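Bench notebook, 10th November
Equipment plan for the insertion cell

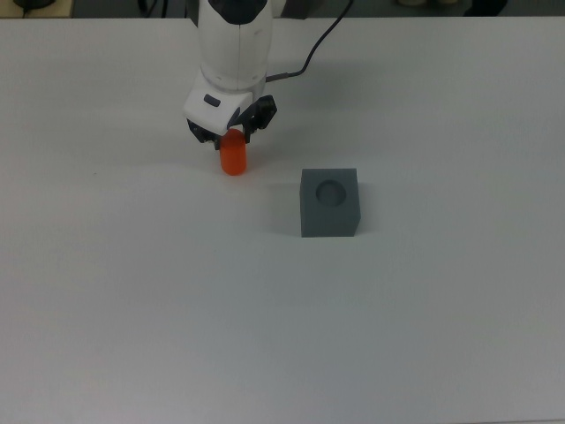
What do we need to buy first if the budget only covers one big item before January?
A second set of gripper fingers and the spare cable kit come first, then the second arm if the quote holds. We can run one arm for longer shifts. With one set of fingers we stop the day a pad tears.

Notes from going over the quotes with Emiliano this morning.

Durkow sent prices for the arm with and without the gripper. The gripper is cheaper in the bundle, but the bundle locks us into their fingers, and we already print our own test pieces around the set we have. Asked them to quote the bare wrist plate as a separate line. No answer yet.

Fingers: Wodemari wants 791 a set, lead time 30 days. Leandro thinks we can get by with replacement pads only. I looked at the pads and they are glued, so swapping them means a morning with solvent and then redoing the grip offsets. Voting for full sets, two of them.

Cable kit is 86. Order it now out of consumables, no need to wait for sign-off. Get the longer version if they still make it. I want more slack in the loop when the wrist turns over the far side of the table.

Test parts: peg and block are fine as they are. The gray block with the single round hole stays the reference part. For the tighter fits I'd like eight more blocks, same outside size, hole stepped down a little each time. Leandro can machine them here if we buy the stock. Claver quoted for finished blocks and it was too much for what they are. Keep the pegs orange, the vision settings are tuned to it.

Table: keep the white top. Emiliano asked about a darker mat to cut down on shadows next to the block. Cheap to try, but then we redo the thresholds. Put it on the list as optional.

Second arm: goes in the Miranda project request, not ours, if they agree to share it. They would use it afternoons. Need to settle who pays for the service contract before anyone signs. Also check the power on that wall, both controllers on one circuit makes me nervous.

To do
Leandro: stock price for the blocks, material and cutting.
Emiliano: chase Durkow for the wrist plate line.
Me: cable kit order, draft the request for Miranda, measure the wall side of the table for a second base.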